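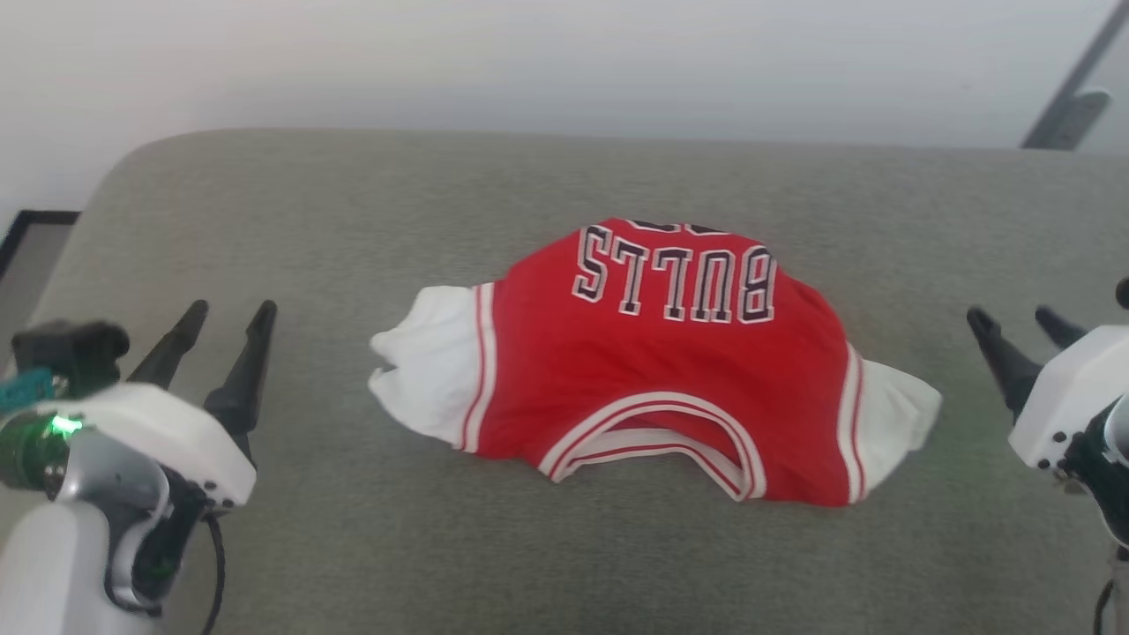 Kenna Kinnear has sold secondhand sportswear for long enough to own 1,000 hangers, and she wants me to believe that folding a basketball jersey is a skill. I told her on the phone that I had my doubts. She told me to come by the shop, which is called Dokance, and bring one.

"People fold them like T-shirts," she says. "There's no sleeve. What are you folding in?"

I point out that most people don't fold them at all. Mine lives in a heap on the couch, and it looks fine when I put it on.

"It looks fine to you," she says.

Her method starts with the jersey face down and smooth. The sides come in to the middle, the bottom comes up in thirds, and the numbers are never creased across if she can help it. She claims the print cracks along a fold line after a couple of years. I ask how she knows it's the fold and not the dryer. She thinks about this for a while.

"Probably both," she says. "But I can't go to people's houses and check their dryers."

Her business partner, Wen-hsiung Choi, is no help to her case. He hangs everything. "I've never seen a customer walk out over a wrinkle," he says from behind the register. A red Bulls jersey on their rack is marked $34 and has clearly been hung by him, since one strap is off the hanger.

Kinnear also teaches a folding class, 60 minutes, in the back of the store. I ask what fills the other 58.

"Socks," she says, and doesn't smile. "And people talk. They bring things they've had since high school and they don't want to hear that it's a rag."

Does she ever tell them it's a rag?

"Depends on the armholes. If the striped trim is going, I tell them."

I fold mine twice under her eye. The second one is flatter, I'll admit that much. By the time I get it home in my bag it has come undone.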